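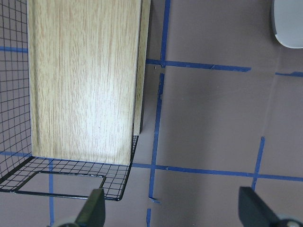
# Call for Participants: Tissue Storage and Rewarming Study

The Sturen Institute for Low-Temperature Biology invites applications from adults who wish to take part in a study of how human skin and blood samples withstand long storage at very low temperatures. The study is conducted at the Institute's Tam campus under the direction of Dr. Itziar Cantero. Enrollment opens in May and will remain open until all places are filled.

## Purpose of the study

Hospitals and research laboratories routinely freeze small samples of human tissue for later use. Single cells in suspension generally tolerate the process well. Samples with more than one layer of cells are harder to store, and much of the damage takes place while they are being warmed. The present study compares two warming procedures and measures the share of living cells in each sample after storage periods of different lengths.

The study concerns donated samples only. It does not involve the cooling of any participant, and it has no connection with the preservation of whole bodies or organs. Applicants seeking information on those subjects should direct their questions elsewhere, as study staff are unable to advise on them.

## Who may apply

The Institute is seeking 49 participants. Applicants must:

- be between the ages of 21 and 65 on the day of the first visit
- be in good general health and able to attend all scheduled visits in person
- weigh at least 110 pounds
- be able to read and sign the consent form in English or Spanish

Applicants may not take part if they:

- are pregnant or nursing
- take blood-thinning medication, or have a known bleeding disorder
- have a history of raised or thickened scars
- have an allergy to lidocaine or similar local anesthetics
- have given blood within the eight weeks before the first visit

Current employees of the Institute and members of their households are not eligible. Former employees may apply one year after the end of their employment.

## What participation involves

Each participant attends three visits over 16 weeks.

**First visit.** A study nurse reviews the applicant's medical history, explains the consent form, and draws a small blood sample for screening. Please allow two hours. Applicants should eat normally beforehand and bring a list of all medications, including those bought without a prescription.

**Second visit.** A physician numbs a small area on the inside of the upper arm and takes two skin samples, each three millimeters across. A further blood sample is drawn. Participants remain on site for 15 minutes afterward and receive written instructions for the care of the area. Swimming and heavy lifting should be avoided for one week.

**Third visit.** The area is examined for healing, and the participant completes a short questionnaire. A final blood sample is drawn for comparison with the stored material.

## Risks and benefits

The skin procedure may cause brief discomfort, bruising, or minor bleeding, and it is expected to leave a small, flat scar. Infection is uncommon but possible. Blood draws may cause lightheadedness. Participants will not receive any direct medical benefit, and individual results will not be reported to them, except where screening reveals a finding that requires the attention of their own physician.

## Payment

Participants who complete all three visits receive up to $400, depending on distance traveled. Those who withdraw early are paid for the visits they have attended. Parking at the Tam campus is free of charge with a pass issued at the front desk.

## Storage of samples and personal information

Samples are labeled with a code and held in liquid nitrogen vapor in the Mekero storage building. The list linking codes to names is kept separately and is available only to the study director and the records manager. A participant may withdraw at any time and may request in writing that any remaining samples be destroyed. Results already included in a completed analysis cannot be removed.

Participants will be asked on the consent form whether their samples may be kept for Stullunum, the Institute's long-term storage program. Agreement is optional and has no effect on eligibility or payment.

## How to apply

Applications may be made by telephone or in person at the Participant Office, Tam campus, from 8:30 a.m. to 4:00 p.m. The office is closed to visitors on Monday. Applicants will be asked a short series of health questions and, if they appear eligible, will be offered a date for the first visit.

Questions about the study procedures should be addressed to Stojan Omerović, Study Coordinator, through the Participant Office. Questions about the rights of participants, or complaints about any part of the study, may be addressed to the Institute's Office of Research Review, which operates separately from the study team.

An application does not oblige any person to take part. Applicants who need an interpreter or step-free access should mention this when scheduling the first visit.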